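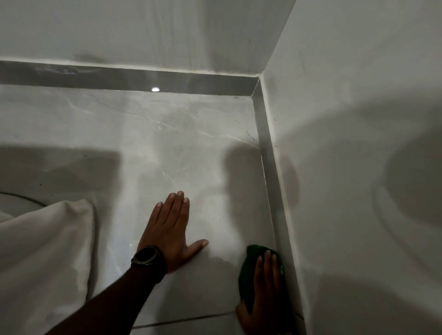 Section 2: Setting up the Bomton dehumidifier

I wrote this guide after helping my neighbor Hélder Calado set his up, and I've kept adding to it whenever somebody emails me with a good question. The booklet in the box is fine, but it's tiny and it skips the bits I had trouble with!

Before you plug it in

1. Stand the unit upright and leave it alone for 2 hours. If it came to you lying down in the back of a car, leave it overnight.

2. Peel the tape off the bucket and the back grille. There's a second strip inside the bucket holding the float down (I missed it, and the "full" light stayed on all evening).

3. Pick your spot. You want a hand's width of clear space at the back and more than that in front, where the air blows out. Hard, level floors are best – on thick carpet mine leaned a little and hummed.

CAUTION: Plug straight into a grounded wall outlet. No extension cords, no power strips, and keep it well away from tubs and sinks.

First run

4. Slide the bucket in until it clicks. Give it a gentle tug to check.

5. Press Power, then hold Mode until the drop symbol stops blinking. The fan starts first and the compressor joins in a few minutes later with a clunk, so don't panic.

6. Set the target to 50 percent. I know it's tempting to go straight for the lowest number, but then it never shuts off and you'll hate the electric bill.

7. Close the windows and the door to the room. Leave them closed for the whole first day if you can stand it.

Note: My first bucket filled in 14 hours. The second took much longer, and by the end of February I was only emptying it every few days.

Using the drain hose

8. Switch off and unplug. Take out the bucket and find the round rubber cap low down on the back.

9. Pull the cap and push the hose on firmly. The Flevden garden hose I already had fit nicely, but check yours before you go shopping.

10. Run the hose downhill the whole way to the drain. Any hump and the water sits there, or comes back to visit your floor.

CAUTION: Don't run the hose outside in freezing weather. Use the bucket until it warms up.

Cleaning the filter

11. Every couple of weeks, slide the filter out from the side and rinse it under lukewarm water. Let it dry completely before it goes back in – I keep a spare so I'm not waiting around.

12. Hold Filter until the light goes out. If it comes back on right away, the filter isn't seated, so pull it out and try again.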